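**Skulis to close toy counter and sort 536 plush items for resale**

Mon 4 June — The Skulis secondhand shop on Papadopoulos Street will close its toy counter for seven days while stock donated since April is sorted, tagged and moved to new shelving. The rest of the shop stays open at its usual hours.

The intake stands at 536 plush toys, according to a stock sheet posted at the front desk. Most came in from two house clearances and a spring collection at the Pasico community hall. The shop normally holds a third of that number and has been keeping the overflow in bags on the upper landing.

Ekene Briggs, who manages intake, said the delay was caused by labeling. Under the shop's own rules, a soft toy goes on sale only after its seams, eyes and attached parts have been checked by hand. Items with a legible care label go to the wash pile. Items without one are surface cleaned and kept apart.

"A toy with a chain or a loop on it gets looked at twice," Briggs said. "If the chain pulls off with a normal tug, we take it off and the toy is sold without it. If it holds, the toy goes in with the bag charms and key chains, and it does not go in the baby bin."

Sorting is done on two folding tables in the back room. Finished toys are grouped by size and then by color, with white and pale fur stored in closed boxes to keep dust off. Long-pile fur is brushed dry before boxing. Toys with beads or pellets inside are set aside and weighed, and any that leak are thrown out.

The new shelving was bought from Sketance and cost the shop $3,499, including delivery. It replaces the wire bins by the stairs, which had bent at the base. Each bay has five shelves, and the lowest shelf will be used for boxed games instead of soft toys.
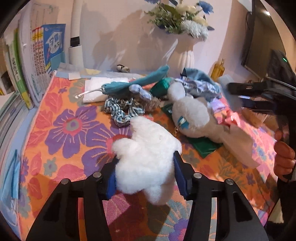 Prices will be set by height. Toys under hand length go for $1, medium toys for $3 and large ones for $6. Collectible pieces with original tags still attached will be priced one at a time and kept behind the desk. Briggs said 25 have been put in that group so far, and that the number is likely to rise once the last bags are opened.

Damaged toys will not be sold. Those with sound fabric are offered to a sewing group that uses them for patching and stuffing. The remainder goes to textile recycling at the end of the month.

The shop is not taking more soft toys until the counter reopens. Books, puzzles and board games are still accepted at the side door, and puzzles should be taped shut with the piece count written on the lid. Larger donations — anything over two bags — need to be arranged at the desk first.

Store credit issued for toys before the closure remains valid and can be used in any department.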